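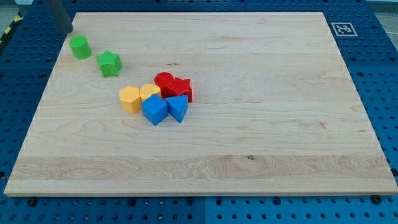

One buyer wrote in to ask why a board costs more than the blocks that go on it, and whether a cutting board from the kitchen aisle would do the same job. It would, for a while. Then it would cup, the finger would start touching down early on one side, and somebody would spend an afternoon recalibrating a perfectly healthy arm.

Belerdale Practice Top, maple color, with shape block set
Part 238

The Practice Top gives a pushing or poking robot a wood surface to work on, over a perforated metal table you already own. It ships with eight plastic shape blocks in four colors, two of each color. They are chunky, matte and very hard to break, and will still go missing one at a time. We sell singles.

Setting it up

Clear the table and wipe it. A crumb of swarf under the board is enough to make it rock, and a rocking board looks exactly like a bad force reading.

Lay the board down, line it up by eye with the rows of holes, and start every bolt by hand before tightening any of them. Snug is fine. We have seen boards torqued like cylinder heads — they don't lie any flatter.

Put the marker tag on the table next to the board, flat, where the arm won't sweep over it. Don't stick it on the wood. Boards get swapped, and the tag would go with them.

Jog the finger to a spot just above each corner and note the height. If one corner reads high, loosen the bolts and look for the crumb mentioned above. If you change the fingertip, do all the corners over again, including the one you're sure about.

Looking after it

Dry cloth daily. Damp cloth if you must, then dry again. No oil, no furniture polish. A polished board makes the blocks slide like curling stones, which is fun until you look at your numbers.

Check the bolts every 2 weeks and the fingertip whenever you pass by. A flat spot on the tip leaves gray streaks on the wood, and the streaks are usually noticed first. Light marks come out with fine sandpaper along the grain. Sand the whole top, or you'll have made a shallow dish.

Knots and swirls in the grain are normal and are not covered under warranty. If your vision software insists that a knot is a block, please take it up with your vision software.

Fits and spares

Fits Lilluvari and Bangash tables directly. Zikis tables need the adapter washers, sold separately, sorry. Replacement blocks come by shape and color. Bolts come in a bag with 2 extra.

Ships flat. Store it flat too, and not leaning on a radiator.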